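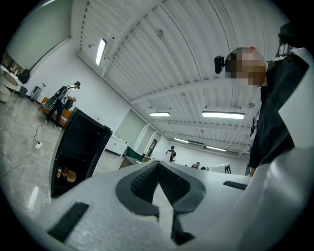
3.2 The room and its ceiling

Most writing on the comfort of shared workrooms begins at desk height and stays there. We began the same way, with a good deal of attention given to chairs, floor coverings and the height of benches, and it was only after our first few visits to the Grumeck building that we found ourselves looking up. The people who use the main room had been telling us to do so from the beginning, in a roundabout fashion. When we asked what they noticed about the place, they talked about brightness, about the sound of rain, and about voices carrying from one end to the other, and all of these have a great deal to do with what is overhead.

The building was put up as a seed store and came to its present use in stages, the last of them under Corentin Chevalier, who kindly let us read through his own notebooks from the work. He left the roof structure open to view. A suspended ceiling had been priced and even ordered at one point, and there is a rather touching page in the notebooks where he changes his mind, mostly on the grounds that he liked the height and did not want to lose it. We are glad he did, as it has given us a room where the parts of the ceiling can be seen and discussed one by one with the people beneath them.

The ceiling is of white corrugated metal panels, with the ribs running parallel to one another and white beams dividing the panels. The walls are white as well. Pipes cross the ceiling in places, and small sprinkler heads come down from it. None of this has been boxed in or hidden. Several of our participants said that they had stopped noticing the pipes within a week or so of starting, though one told us very cheerfully that she still follows the ribs with her eyes whenever she is thinking something over, and has done for years.

Light in the room comes from long fluorescent fixtures and shorter ones, placed at intervals and not all lined up the same way. Figure 2 shows the spacing of some of the lights and the way the beams and pipes sit against the panels. Readers should bear in mind that straight lines are drawn as curves by the lens, strongly so toward the edges, and that no measurement ought to be taken from it.

Figure 2. Ceiling of the main room, with beams, pipes and three of the light fixtures.
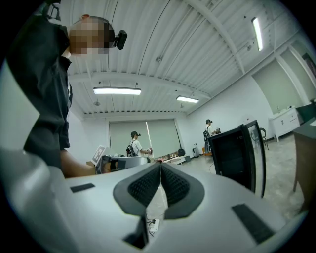
Our own light readings were taken at standing height on a grid marked out with tape, on days when the room was in ordinary use. People carried on with their work, and we simply moved around them as politely as we could. The meter was the Lutis model described in Section 2, and we recorded 276 readings in all. The highest of these came to some 1000 lux, directly beneath one of the long fixtures, and the values dropped away more gently between fixtures than we had expected. We put this down to the white of the walls and panels, which send a fair share of the light back into the room, although we did not have the chance to test the idea by covering any of them.

Comfort was a separate matter, and here the conversations were worth more to us than the meter. Those who worked with their heads bent over something in their hands were, on the whole, quite happy with the light. Those who had to look up often — to reach for a shelf, say, or to talk to someone taller — were more inclined to mention glare. A number of them had worked out small habits for themselves, such as standing a half step to one side of a fixture, and were a little surprised to hear themselves describe it.

Sound proved harder to deal with. Bare metal overhead gives very little back in the way of softness, and the ribs seem to do odd things with higher pitches, so that a dropped spoon can sound nearer than it is. Chevalier had considered hanging Stunar felt baffles between the beams and got as far as a pencil sketch, in which they are set well clear of the sprinklers and fall just short of the lights. We borrowed his layout, with his permission, for the trial reported in Section 4, and changed only the depth of the baffles, as the ones he had drawn would have hung low enough to cast a shadow over the benches along the far wall.

The rain readings were put off until August, and are given on their own in Section 3.3.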